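Home Issues Authors Submit About
Search stories, authors, issues
Filed under: Flash Fiction / Near Future

Intake Valve

The pump at Jelerach drew from the lower reservoir at 38 liters per minute. In April the rate fell by 2. The operator logged the change, closed the bypass and requested a replacement filter from Praketti.

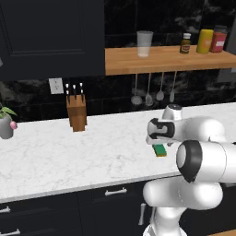
Vol. 2, p. 233

The filter came without a gasket. She cut one from a boot sole and restarted the pump. At hour 893 the rate returned to 38. Her relief was due at hour 900. She wrote the gasket dimensions on the valve housing and went up to pack.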